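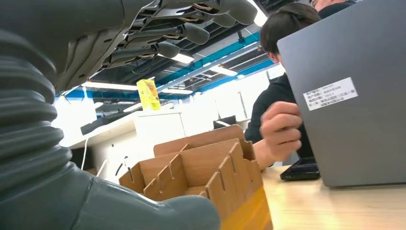

Figura 3. Organizador de cartão canelado com divisórias encaixadas, sobre tampo de madeira clara, numa mesa de trabalho partilhada.

3.2. Organizadores de cartão em mesas partilhadas

O segundo conjunto de observações incidiu sobre os recipientes de mesa utilizados para separar pequenos objetos em espaços de trabalho coletivo. Foram considerados 228 registos, recolhidos em 4 edifícios de Jundcombe. Em cada mesa, anotou-se o tipo de recipiente, a sua posição relativamente ao computador portátil e o estado das divisórias.

O modelo mais frequente é o organizador de cartão canelado com divisórias de encaixe (Figura 3). Os compartimentos são abertos, e o bordo superior das paredes laterais apresenta pequenos entalhes verticais. No exemplar da figura, uma tira de fita amarela envolve o canto inferior dianteiro. A aplicação de fita adesiva nos cantos foi registada noutros exemplares da amostra e, segundo os utilizadores inquiridos, destina-se sobretudo a reforçar as arestas.

Quanto à posição, o organizador tende a ocupar a faixa entre o portátil e a zona livre do tampo, ao alcance de quem está sentado. O telemóvel fica com frequência fora dos compartimentos, pousado diretamente na mesa - disposição igualmente visível na Figura 3, onde o aparelho se encontra em parte sob a borda do portátil. Este resultado concorda com o de Stelmakh e Kobzar, que distinguem entre objetos guardados e objetos mantidos à mão.

A durabilidade do cartão foi avaliada em separado. Numa série de ensaios com carga de 600 gramas por compartimento, as divisórias mantiveram o encaixe durante cerca de 90 dias. Os ensaios não contemplaram a exposição à humidade, matéria tratada na secção 3.4.

Comentários (3)

Hiyori Shimada: A carga foi distribuída por todos os compartimentos ao mesmo tempo? Não encontrei essa indicação no método.

Zakhar Pavliuk: Sim, em simultâneo. Está no anexo B.

Solomiia Hordiienko: Seria útil comparar com os organizadores de feltro da secção 3.1.

Pesquisar neste repositório Pesquisar Pesquisa avançada

Artigos relacionados
Arrumação e partilha de mesas no edifício Marnlow
Fitas adesivas no reforço de embalagens reutilizadas
Vivia: inquérito sobre objetos pessoais no local de trabalho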